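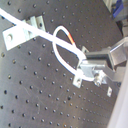 4. Exposure Placement for White Gowns in Outdoor Portrait Sessions

October
Noreen Fitzgerald

4.1 Material

The session archive described in Section 3 holds more than 2,000 raw files from two studios, Munberg and Ó Conaill. Files in which the client wore a colored or patterned dress were set aside and are not treated further. The remaining set consists of 774 files from 130 sessions, all of them showing a white or off-white gown from a studio's own collection. Munberg worked mainly at a brick mill site with open shade along one wall. Ó Conaill used a river path and a parking structure. Both studios delivered files in the camera's native format with no prior adjustment, and both recorded the metering mode and any exposure compensation set at the time.

Gowns were grouped by fabric: matte jersey, chiffon over a lining, and satin. The grouping was done from the studios' inventory sheets. Two gowns at Ó Conaill were listed under more than one fabric and were assigned to the fabric of the bodice, as this is the part that receives the most direct light when the client stands three-quarters to the sun. Trains were excluded from measurement. A train lying on grass or gravel picks up reflected color from the ground, and its brightness depends heavily on how the assistant arranged it.

4.2 Measurement

For each file, a region covering the gown was drawn by hand in Feltinov, which reports raw channel values before white balance is applied. A pixel was treated as clipped when any channel reached the sensor's saturation value. Two measures were then taken. The first was the clipped share of the gown region. The second was the distance, in stops, between the median green value of the gown and the saturation value. We refer to the second measure as headroom.

Headroom was preferred to the camera's own histogram for the comparison between studios. The histogram is computed from a rendered preview, and the rendering differs between the two cameras in use. A file that shows a spike at the right edge of the histogram on one body can have a full stop of recoverable detail in the raw data. On the other body the same spike usually means that at least the red channel has been lost.

Skin was measured separately on the forehead and the upper arm. These readings are used in Section 5 and are mentioned here only where the gown and the skin compete for the same exposure.

4.3 Metering and the share of the background

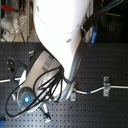
Evaluative metering, the default at both studios, gave the widest spread in headroom. The spread followed the background more closely than it followed the fabric. Where the client stood in front of dark brick or deep foliage and the gown occupied a modest part of the picture, the meter raised exposure and the gown moved toward saturation. The pattern is not particular to cloth. In Figure 2 a glossy white casing, brightly lit and nearly overexposed, is set against a dark gray perforated tabletop, and the rounded upper part keeps little tonal variation beyond a faint curved seam line. The small dark recesses on the shell remain easy to read at the same exposure. A satin bodice behaves in a comparable way. Seams, buttons and deep folds survive, while the broad surfaces between them flatten, and a preview checked only for visible detail can therefore pass a file in which most of the fabric texture has gone.

Spot metering on the gown narrowed the spread at both studios. It also introduced a consistent underexposure when the photographer left compensation at zero, since the meter placed the white fabric at middle gray. Munberg's photographers corrected for this in camera. At Ó Conaill the correction was made later, during editing, which kept the highlights intact but raised noise in the shaded side of the face. For clients photographed late in the day under the parking structure, the noise was strong enough that the studio applied a smoothing step before delivery.

Incident readings were available for a smaller number of sessions, all from Munberg. They were taken with the dome under the client's chin, facing the camera. Headroom in these files varied little with the background, as expected of a reading that does not depend on subject reflectance. The exception was mixed light along the mill wall, where a patch of sun crossed the skirt while the meter stood in shade.

4.4 Effect of fabric

Matte jersey rarely clipped under any metering mode. Chiffon clipped mainly at the edges when backlit, where a single layer of cloth transmitted direct sun. This clipping was small in area and the studios generally regarded it as acceptable. Several delivered files show it along the sleeve or the raised hem.

Satin produced the most difficult files. Its highlights are directional and shift with small changes in pose, so two consecutive files at identical settings could differ widely in clipped share. For this reason the median was a poor guide for satin, and headroom alone should not be used to set exposure for it. A reading of the brightest fold, taken with the client already in position, was more useful.

4.5 Recovery during editing

Highlight recovery was tested in Worar with the tool's default setting. Where one channel had clipped, the recovered area was smooth and close to neutral, with some loss of weave. Where two channels had clipped, the result took on a gray cast that did not match the surrounding cloth, and local correction was needed. Files with all channels clipped were left out of the recovery test. The time needed for local correction was not logged by either studio and cannot be reported.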